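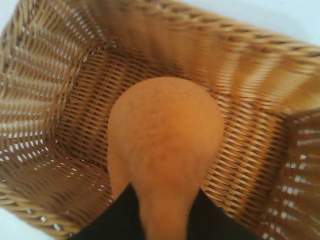
How do you store butternut squash over the winter if you don't have a root cellar?

Keep them in a dry room at 50 to 60 degrees, in one layer, with a bit of air between them. A spare bedroom with the heat vent closed works fine.

Re: Storing squash in a basket?
Posted by: vpetkov

What are you putting them in? I have a deep wicker basket with sides that flare out, and I was going to use that.

Posted by: beatriz_r

Wicker is good. Air gets through it. Put the squash in gently, and don't let them drop the last few inches. A bruise you can't see in November is a soft spot by January.

Posted by: hotwood_szabolcs

I disagree on the basket. Deep ones get filled to the top, and then you never look at the bottom layer. I lost most of a basket that way. Mine go on a wire shelf now, on newspaper.

Posted by: beatriz_r

So don't fill it to the top. One layer on the floor of the basket and stop.

Posted by: hotwood_szabolcs

Then it takes up as much room as a shelf and holds less. The sides slope in, so the floor is the smallest part.

Posted by: vpetkov

I only have a few this year, so one layer is no problem. Do I wash them first?

Posted by: manolis_k

I wipe mine with a dry cloth. If there is dirt stuck on, use a damp one and dry them right after. Leave an inch of stem if you are cutting them yourself. Also don't carry them by the stem, it can snap off and rot gets in there.

Posted by: beatriz_r

Agree on the stem. I pick them up by the neck and set the round end down first.

Posted by: anastasia_mullville

Does this go for the little orange gourds too? I paid too much for some at the farm stand in Escobedo and want to keep them for next fall.

Posted by: manolis_k

Different thing. Ornamental gourds need to dry out all the way, and that takes months. Turn them every week or two. Surface mold can be wiped off, but throw out any that go soft.

Posted by: hotwood_szabolcs

Update, 16 March 2023: still eating butternut off the wire shelf. Two had to go in the compost.

Posted by: vpetkov

Basket did fine here. Last one was soup yesterday.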